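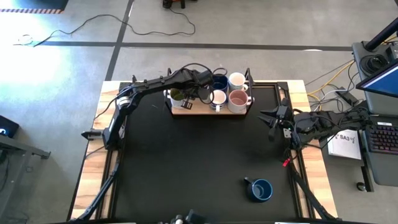 Fig. 1. Mugs on a wooden tray. The one at the left end is white with a green inside.

Glazes and Colour: Handout 6
Evening course in studio ceramics, Astix Arts Centre
22 November 2021

Print this page | E-mail this page

Lining glazes, and why the inside of a pot comes first

Last time we dipped test tiles and got very messy, which was the plan. This week we move on to real pots, and to my favourite part of the whole course: choosing one glaze for the inside and another for the outside. It is such a simple idea and it opens up so much! Potters have been doing it for well over 2000 years in one form or another, and you can still walk into any kitchen shop and find it on the shelf.

What a glaze is made of

A glaze is a thin coat of glass, melted on to the clay in the kiln. You need silica to make the glass, a flux to bring the melting point down, and alumina (mostly from clay) to stiffen it so that it stays on the wall of the pot and doesn't end up in a puddle on my kiln shelf. Colour comes after that. Copper gives greens in an ordinary electric firing, and can go red if the kiln is starved of air. Cobalt gives blue, and a tiny pinch goes a very long way. Iron is the great all-rounder: honey, amber, brown, nearly black, and in the right kiln those lovely grey-greens called celadons.

The liner

The inside of a cup has to put up with hot tea, lemon, vinegar, spoons and washing up. A good liner is smooth, fully melted and well balanced, with enough silica and alumina to hold everything in place. Save the dry, crusty, wildly exciting glazes for the outside, and keep them well below the rim where lips will touch.

A word on green liners. Copper is fine in a sound recipe, but too much of it, or too little silica around it, and it can leach into acidic food. Please don't raise the copper in a liner on your own. If you want a deeper green, ask me, or try a green stain in our clear base. For a quick check at home, leave a slice of lemon on a fired test tile overnight. If the colour has changed by morning, that glaze doesn't go inside a cup. (A tile that passes hasn't been proved safe, mind you. Only a lab test will do that.)

Pouring, step by step

Wipe the biscuit-fired pot with a damp sponge and let it dry off. Stir the bucket right down to the bottom, then sieve. Fill the pot to a third, tip it over the bucket and turn it as you pour, so the glaze runs once round the whole wall. Count to two, shake off the drip and turn it upright. It should take one smooth movement, and your second go will be far better than your first!

Leave it until the shine has gone before you touch the outside. Then clean the rim, hold the pot by the foot and dip it upside down, dead level. The trapped air keeps the outer glaze from climbing in.

Where two glazes meet at the rim they will mix a little. Sometimes it's a muddy line and sometimes it's the best bit of the pot, so do test the pair first. We have 26 combinations on the board by the sink, all on the Lonine white stoneware you have been throwing with.

For next time

Bring two biscuit-fired cups and your notebook. Write down the recipe, the thickness and how long you held each dip. The Eren kiln takes 20 cups on a shelf with room between them, so everybody's work should fit into a single firing. Wax the feet before you come, please.

Related handouts
Handout 4: Slips and sgraffito
Handout 5: Mixing and sieving test glazes
Handout 7: Reading a fired tile
Gever clay store: opening times and prices

Contact us | © Astix Arts Centre | Back to top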